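Budget bras robotisé pour l'atelier : acheter maintenant ou attendre octobre ?

thu_vuong
Posté le 2023-07-28

Salut à tous, je dois rendre mon budget pour l'atelier de Clutville et je tourne en rond. J'ai un devis de chez Lengyel pour un bras d'occasion avec pince à deux doigts, livré sous 14 semaines. Mon chef veut signer tout de suite, moi je préfère passer d'abord par la simulation, histoire de voir si on saisit correctement nos petites pièces (et si ça rentre à côté du bloc de dépose !). 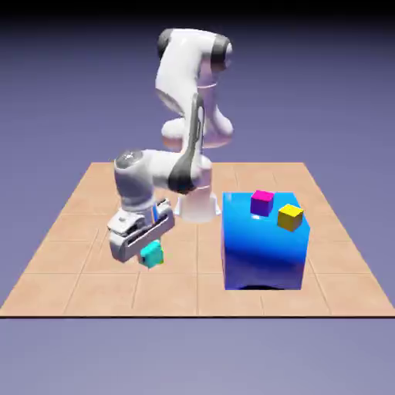
La licence du simulateur coûte 488 euros par an, franchement c'est rien à côté du bras. Par contre il faut quelqu'un pour s'en occuper, et là j'ai zéro heure prévue. Vous faites comment, vous ?

cmac37
Simulation d'abord, sans hésiter. Chez nous on a commandé trop vite et la portée était trop courte, il a fallu refaire tout le socle.

Hieu.Vu
Pas d'accord avec cmac37. Un cube en simu, ça se prend toujours bien, les pièces grasses ou un peu tordues c'est une autre histoire. Garde tes sous et demande un prêt de deux semaines à Lengyel, ils l'ont fait pour Tullbridge.

thu_vuong
Ah, le prêt, j'y avais pas pensé ! Ils facturent le transport ?

Hieu.Vu
Oui, 81 euros l'aller. Le retour était pour eux.

cmac37
Et le prêt te dit rien sur l'implantation si ta table est pas prête... Fais les deux. Et compte les doigts de rechange dans le budget, on les oublie à chaque fois.

quyen_vi
Quelqu'un a comparé avec Statex ? J'attends leur devis depuis lundi.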